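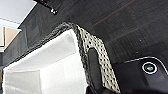
White box with the black braided rim

Selling home-made candles from a box at a market, how to price?

Bekis
posted 21 May 2026
Hello, I make soy candles at home and in December I will have my first market table. The wax and glass cost me 2 pounds per candle. My neighbour says I must multiply by four, but people here do not like to pay so much. I can make up to 300 before the market. Is it too many?

Prieto
Multiply by three is more usual for small sellers, and do not forget the table fee. I would bring fewer candles, and only in a few smells. My first year I carried home most of the lavender ones, I still burn them.
Also check that your labels have the safety warning. At our market they came to look at this.

Jastier
depends on the market

Lorkier
I agree with Prieto about the smells. Please write the price on every candle, many shy people will not ask you and they walk away.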